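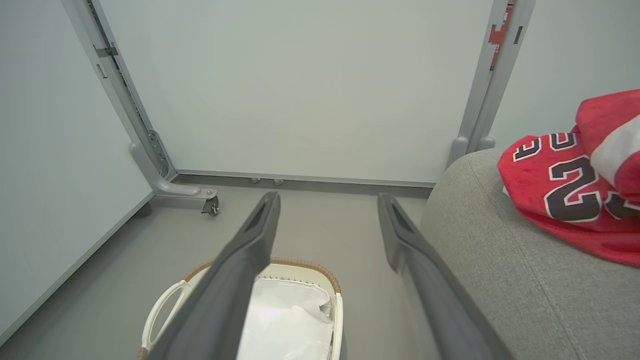
Laundry basket, cream with a tan rim

Date: Jun 18, 2023
Subject: Re: [rotor-spotters] Tirumel helicopter service to Stekidgate

> Does anyone know if the Tirumel to Stekidgate run is still going?
> The timetable on the Barros page has only the winter flights on it
> and I'd love to do the trip before they change the aircraft.

Yes, it's going, and I flew it last week! Two round trips a day now, the first one out at 9. It was the best short hop I've had in years. We had 16 seats and every one was taken, plus a pile of mail bags strapped down at the back. 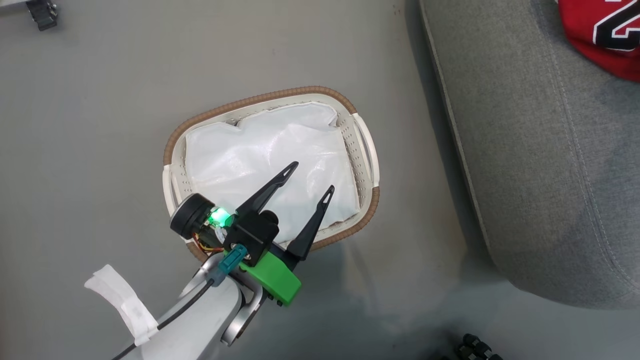 Ask for the left side going out. You get the whole ridge at Puner sliding past the window, and the pilot kept us at 3000 feet most of the way so the view just goes on and on. The noise is something else (bring your own ear plugs, the ones they hand out are pretty thin) but I didn't care one bit.

> Also, is it true the old machine is being retired?

The crew told me it stays until December, when it goes in for overhaul, and they hadn't heard about anything past that.

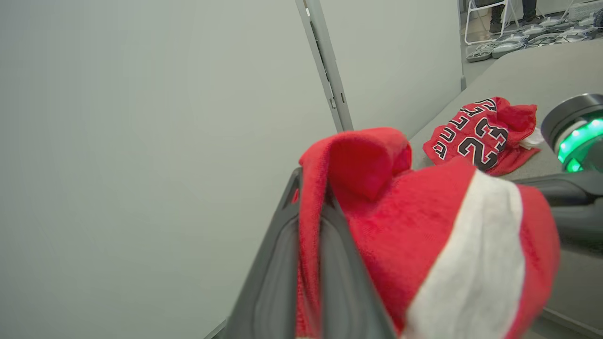

Book by phone, the web form ate my request both times. And get to the pad early, they weigh you along with your bags and the line moves slowly. I've got the tail number and my flight notes if anybody wants them for the list log. Go, go, go!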